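Re: [jernel-tenants] Water shutoff, second notice
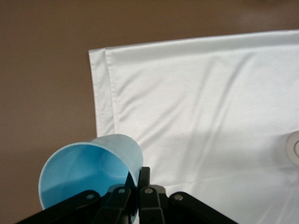 Thanks for forwarding the Covico letter. I had only received the first notice, which was taped to the recycling bin, and the bin was then emptied.

Quoting the part I have questions on:

> Water will be off in the Jernel building from 9 a.m. until
> work is complete. Residents should store enough water for
> personal use. Covico will credit each unit 600 toward the
> August bill as a goodwill gesture. Please do not run the
> dishwasher during this period.

I can promise not to run the dishwasher. I don't have one, and if I did I'm not sure what I'd be running it with.

On the credit: 600 what? Last time it was gallons, and it came off a bill for 1,258 gallons, so I paid for 658 and was pretty happy. Then the next bill had a "goodwill adjustment" of 1,000 gallons going the other way. I called and was told the adjustment was correct and that the person who could explain it was at lunch. This was at 4:15.

If anyone on the second floor still has their bills from the last shutoff, could you check whether you got the same 1,000 added back? I'd like to know if it's the whole building or only me before I write to them again. Scans are fine. So is reading it to me through the door.

> Work is complete when the notice in the lobby is removed.

Last spring the water came back at noon and the notice stayed up for two weeks. I'd suggest trying the tap.

A few other things while I'm here. The valve behind the washers in the basement sticks, so please don't force it when the water comes back – the handle came off in my hand once and it was a long afternoon. Run the bathtub before the kitchen sink, it clears the rust quicker and you don't have to unscrew the little screen. And the Šťastný bakery across the street has let people fill jugs at the side door before, but ask first and maybe buy a roll.

I'll have four big jugs filled by 8:30 and can spare two. They're the old Kelico ones with the bad caps, so carry them upright.

3B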